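Depth holes on chrome rack bars, planner goes straight through them
Forum: Perception and Planning
Tags: depth, voxel map, place task

gus_greenberg
Started in July, still open. We run the Flurness planner on top of a voxel map built from head camera depth. Task is putting shoes on a rack. The rack has a black tube frame with chrome bars for shelves. The frame legs come through fine. The bars mostly don't. On a typical run I get 157 valid voxels where the CAD model predicts 800, and the planner treats the gaps as free space and routes the wrist through the middle shelf.

Already tried:
1. Lower exposure. Helps the highlights, loses the black legs.
2. Temporal filter over 21 frames. No change with the head still.
3. Hole filling. Closes the real gaps between bars too, so there is no place pose left.

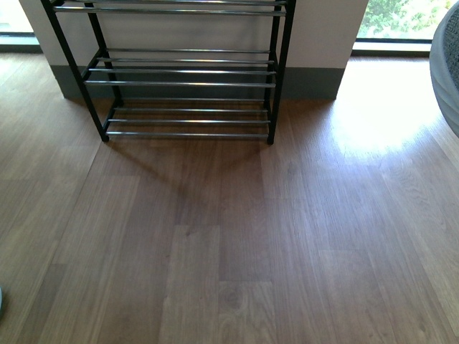

Reply 1 – shek_sf
Look at where your light comes from. You have a window on either side of that pillar and the floor to the right of the rack is blown out. Stereo matching on a specular bar gives you the disparity of whatever it reflects, if it gives you anything. A filter won't fix that. Log the confidence channel next to the depth and see if the bad pixels are at least flagged.

Reply 2 – ilir.g
Disagree that it's a lighting problem. Thin horizontal bars and a horizontal stereo baseline is a bad combination in any light. There is no texture along the bar, so the match can slide. Roll the head 15 degrees if your neck allows it and compare.

Reply 3 – gus_greenberg
Neck has pan and tilt only. Confidence is low on the two front bars of the middle shelf and normal on the bottom shelf, where the depth is wrong by a full bar spacing. So the flag is not reliable.

Reply 4 – lokyiu_pan
Stop trying to map the bars. Segment the rack in RGB, fit the frame from the leg edges and the feet on the floor plane, then insert the shelves as collision boxes from the model. We do this in Windedura for wire baskets. Pose error is under a centimeter once both front feet are in view. The floor plane needs an outlier check, glare on a glossy floor will pull it down.

Reply 5 – ilir.g
That only works if you know which rack it is. Gus, is it always the same one?

Reply 6 – gus_greenberg
Same model, position varies. I'd like to avoid a model per object but I'll take it for this one.

Reply 7 – s_tiwari
If you go the model route, mask the rack region out of the voxel update before inserting the boxes. Otherwise stale voxels from the reflections stay in the map and you get phantom collisions behind the shelf. Took me a while to find that in Mornum – the clear step runs after the insert by default.

Reply 8 – gus_greenberg
Fit from the legs is in. Over 200 replayed plans none cross the shelf geometry. Four fail with no valid place pose, all on the bottom shelf, and I think my box padding is too fat. Mask order was wrong here too, thanks. Will post the config when the padding is sorted.

Reply 9 – shek_sf
I would still hang a curtain.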